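From: Lempi Tuominen
To: Casholm tea list
Date: 2024-11-11
Subject: Re: What does everybody keep their tea in?

Hello all, and hello Pallavi,

Pallavi Agarwal wrote:

> I have finally run out of excuses and need to sort out my tea
> shelf. At the moment it is paper bags with clothespins on them,
> plus one big cookie tin where everything ends up smelling like
> the lapsang. A neighbor is moving and has offered me a wooden
> tea chest with dividers. Is wood all right for tea? I have mostly
> bagged tea for guests and a few loose ones for myself, and I do
> not want to ruin the good oolong. Also, how do you all decide
> what goes where?
>
> Pallavi

I meant to answer this the evening it came in, and then my sister called, and you all know how that goes. Kalevi Väisänen has already said his piece about tins (and I agree with most of it, Kalevi, though I still think you are too hard on glass jars!), so I will stick to wooden boxes.

Yes, wood is fine, Pallavi, for the right tea. I have had one kind or another on the counter ever since we moved to the house on Ustel Road, and the bagged tea in its little envelopes does beautifully in them. The envelopes do the real work of keeping the tea fresh, and the box just keeps them standing up and lets people choose for themselves. My guests love being handed a box. They will dither over it for ten minutes and then take the same black tea they took last time, but they do enjoy the dithering.

What I would not do is put your oolong in there, at least not bare. A lid on little hinges is never going to seal, and if yours has a window in it then the light gets in as well. I lost 175 grams of a really lovely green one January that way, and it had come all the way from my cousin. Keep the good loose tea in a tin in the cupboard and bring out only what you will drink that week.

Before anything goes in, leave the box open for a few days and have a good sniff. If it smells of varnish or of somebody's cinnamon, wipe it with a barely damp cloth and give it longer. Masaru puts a saucer of baking soda in his and swears by it.
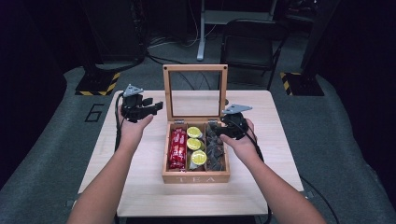

As for what goes where, I like to give each kind of thing its own section and then leave it alone. People learn where their favorite lives and go straight to it, even half asleep. A three-section box, the sort with TEA on the front, is plenty for most kitchens. The red packets standing upright on the left there are packed the way I do my bags, close enough together that they hold each other up. Anything round wants the middle, one behind the other, so you can reach the back one without tipping the rest. Dark broken pieces heaped straight into a section are the one thing I would change at my own house, and I would line it with a bit of parchment first, folded up at the sides. The crumbs get down into the corners otherwise and you will be after them with a pastry brush.

If the dividers in your neighbor's chest lift out, try it with one removed before you settle on anything. Some of the Fellico packets are wider than you expect and will not stand in a narrow section.

Do tell us how you get on, and what the chest smells like! I will bring the spare parchment to the January swap if you would like some.

Warmly,
Lempi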